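Nemix Dish Drying Rack, White Wire
Kitchen and Pantry Equipment
Supplied by Sadgate

Overview

The Nemix Dish Drying Rack is a rectangular countertop rack in white-coated wire. It is intended for small and medium kitchens, staff rooms, school pantries and residential units in which dishes are washed by hand and left to drain. The rack is supplied fully formed. It requires no tools and has no loose parts.

Sadgate has supplied this model to institutional kitchens for 3 years. The present page covers the rack itself, its placement and care, and the glassware offered with it. Customers who hold an existing account should use the same item number for replacement orders as for first orders.

Construction

The base is formed of parallel horizontal wires. Toward one side, the wires dip into wavy notches that serve as plate slots. A vertical divider wire runs front to back near the middle and separates the slotted side from the open side. A raised wire rail stands along the back. The white coating is continuous over all wires, including the joints, and should be inspected on delivery.

The open side of the rack is suited to jars, cups and bowls. Items of this kind should be placed with the mouth down and should not be stacked. Tall jars are best set near the back rail, which gives them some support if the rack is moved. 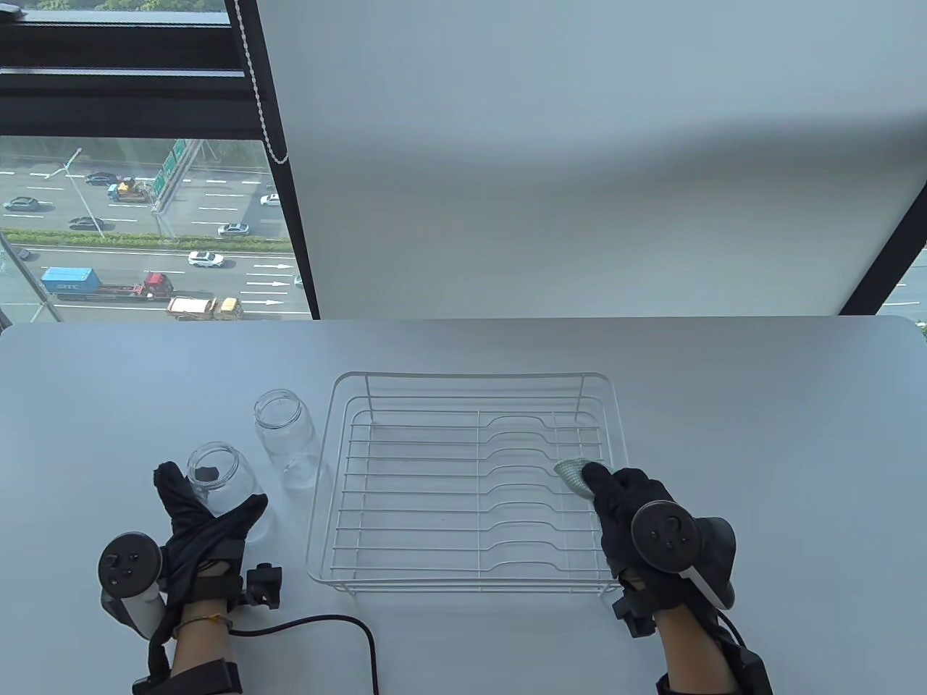 Placement

The rack should stand on a flat, level surface. A table or counter near a window is satisfactory, and a blind may be left down without harm to the drying of ordinary tableware. Allow a clear margin on the side from which the rack is loaded, so that jars and other items waiting to be placed may be set down beside it.

The rack does not include a drip tray. On an unprotected surface, water will collect below the wires and should be wiped away after each use. Where the rack is to remain in place all day, a shallow tray or an absorbent mat may be laid beneath it. Either should extend past the footprint of the rack on the front side. Sadgate does not recommend placing the rack directly on unfinished wood.

Do not place the rack on a stove, on a radiator or in an oven. The coating is not rated for heat beyond that of hot dishwater.

Daily Care

Wipe the wires at the end of the day with a soft cloth. An open mesh cloth is convenient for this purpose, as it can be pinched around a single wire and drawn along its length. Particular attention should be given to the plate slots and to the wires close to the rim, where hard-water deposits tend to form first.

Once a week, wash the entire rack in warm water with mild dish soap. Rinse it and stand it on its long edge to drain. Deposits that remain may be loosened with white vinegar diluted in an equal quantity of water. Steel wool, scouring powder and chlorine bleach will damage the coating and must not be used. Damage from these products is not covered by the warranty.

If the coating is chipped, the exposed wire should be dried promptly after each use. A rack with a chip in a plate slot should be withdrawn from service, as the edge of the chip may scratch glazed plates.

Glass Jars and Bowls

The rack is frequently ordered together with clear glassware from the Robles kitchen series. The series includes plain open-mouth jars in taller and shorter sizes and a clear bowl with a beaded rim. Jars and bowls are sold singly and may be combined in any quantity.

All pieces should be washed before first use. Remove lids and any packing material from the jars, and check the inside of each jar against the light. Glass that has been stored in a cold room should be allowed to reach room temperature before it is placed in hot water.

Very hot water should never be poured into an empty bowl. Scratched or chipped glass must be discarded, even where the mark appears slight. Kitchens that serve children are advised to keep a written record of glass withdrawn from use.
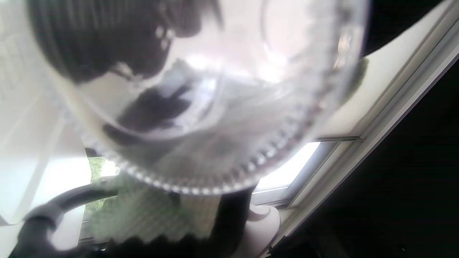
Glassware in this series is meant to be cleaned by hand, and the time required depends largely on the shape of the piece. Plain jars present little difficulty apart from the base, which may need a bottle brush. Bowls need more care on the outside than on the inside. The small raised bumps of the beaded rim stand close together in a continuous row, and soap left in the gaps between them will dry as a dull film. A soft brush should be passed along the full length of the beading, followed by a rinse under running water. The smooth curved sides may then be dried with a lint-free cloth, and any remaining streaks will show most clearly where the glass catches the light.

Bowls should be lifted with both hands below the rim. They should not be carried by the rim alone, particularly when wet.

Loading the Rack

Place plates first, one to each slot, beginning at the end farthest from the divider. Heavy dinner plates should be alternated with empty slots to permit air to pass between them. Jars and cups follow on the open side. Bowls are placed last, tilted against the divider or the back rail with the mouth facing down.

Knives should not be dried in the rack. Flatware may be placed in a separate holder, which is available under the Jarkgate name and is listed among the accessories.

Ordering Information

Item number: 325
Finish: white-coated wire
Assembly: none required
Drip tray: not included
Warranty: 3 years against defects in the coating under normal use
Accessories: Jarkgate flatware holder, absorbent mat, shallow drip tray

Racks are shipped singly in a plain carton. Institutional orders may be shipped on pallets by prior arrangement. A written quotation is required for any order above 2,000 units, and production for such orders is scheduled once the quotation has been signed and returned.

Orders received before noon are processed the same working day. The annual price list is issued in February and remains in effect until it is replaced.

Returns and Claims

Unused racks may be returned in the original carton. Glassware may be returned only if the inner wrapping has not been opened. Claims for breakage in transit should be accompanied by photographs of the carton and of the damaged pieces, and the carton should be kept until the claim has been settled.

Claims under the warranty should state the item number and the nature of the defect. It is not necessary to return the rack unless this is requested. Replacement racks are sent without charge for shipping.

Contacts

Institutional sales: Selma Dumitrescu
Quotations and pallet shipments: Hicham Berrada
Warranty and transit claims: Snežana Pavlović

Inquiries concerning the glassware series should be addressed to institutional sales. Please include the account number in all correspondence.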